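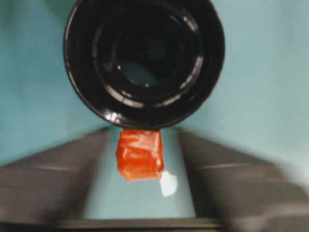
**Nightly load: staging tables or straight into the reporting schema?**

**tamsin_q**
We take a nightly extract from the Clenthorpe depot system and load it into the warehouse for the stock reports. At present it goes into a staging table as plain text, then a second job casts the types and merges. The supplier, Bandell, wants us to drop the staging step and write directly to the reporting tables. They say the cast errors can be handled in their connector. Has anyone done this with a source that changes its column order without notice?

**rowlock**
Keep the staging table. If the connector rejects a row, you want the original text of that row somewhere you can query it. Log files are a poor place to look for it.

**hexagonal_pete**
Disagree. Staging doubles the writes and you end up with two copies to secure. We went direct last January and the load window dropped from 13 minutes to 3. Rejected rows go to a side table with the error code.

**rowlock**
A side table holding the raw rows is a staging table with fewer rows in it.

**hexagonal_pete**
Fewer rows is the point.

**tamsin_q**
The load window isn't a problem for us, we have most of the night. What worries me is row counts. On Friday the extract had 3214 lines and the reporting table gained 3212. The missing 2 were dates in the wrong format and the merge job dropped them silently. I only found out when the Fahy totals didn't match the invoices.

**marl_and_chalk**
That is a fault in your merge job and going direct won't cure it. Write the count in, the count out and the count rejected to an audit table on every run, and fail the run if they don't add up. Do that first, whichever way you load.

On column order: map by header name, never by position. Does the extract have a header line?

**tamsin_q**
It does, but two of the columns are both called "ref".

**marl_and_chalk**
Then ask for that to be fixed before anything else. Until it is, compare the whole header line with a stored copy and stop the load if it differs.

**hexagonal_pete**
Agree with the header check. We do the same with the Marnurar feed — it has stopped the load twice, both times correctly.

I'd still go direct. If the counts balance and the rejects are kept, I can't see what the full text copy gives you.

**rowlock**
Replays. If someone finds a wrong cast three weeks later, every affected row was accepted, so none of them are in your rejects table. You need the original values for the good rows too.

**hexagonal_pete**
We keep the extract files, compressed, for 13 weeks. Reload from those.

**rowlock**
Fine, if the files are kept and someone has tested the reload. Have you?

**hexagonal_pete**
Once, on the test server.

**tamsin_q**
Thanks all. I'll leave staging in for now, add the audit table, and put the header check ahead of the load. I've raised the duplicate "ref" with Bandell. Their first reply was that the order of the columns is "stable in practice".

**marl_and_chalk**
Get them to put the column order in the interface spec, with a version number. And check whether their connector trims trailing spaces by default. Ours did, and it broke a join on fixed-width codes.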